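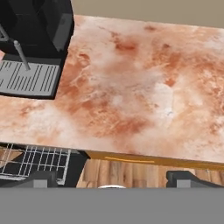 Coffee station on the open day: is it a simulation, and may visitors try it?

Posted by Estthorpe Adult Learning Office

Our office is arranging a group visit to the Brultatano open day on 16th December. The program lists a kitchen task with a coffee machine on a marble counter and a dish rack below it. We would like to know whether this part is shown on screen or with a physical robot, and whether members of our group of 14 may take a turn at the controls.

Erdal Canpolat

The kitchen task is a computer simulation and is shown on screen in the Plilex room. Visitors see the counter from above, with the two gripper fingers at the bottom of the view. A session lasts about 30 minutes, and one or two members of a group are normally invited to use the controls. Groups of more than 12 are divided in 2, so please state your full number when you register. The physical arm is demonstrated separately in the Espinoza hall - no booking is required for that part.

M. Espinoza Hall Desk

Please use the side entrance. The hall admits 400 people at one time and there may be a wait.

former_visitor

I attended in June and we did not get a turn. The talk was good, although the sound was poor at the back. I do not know if the kitchen one was running then.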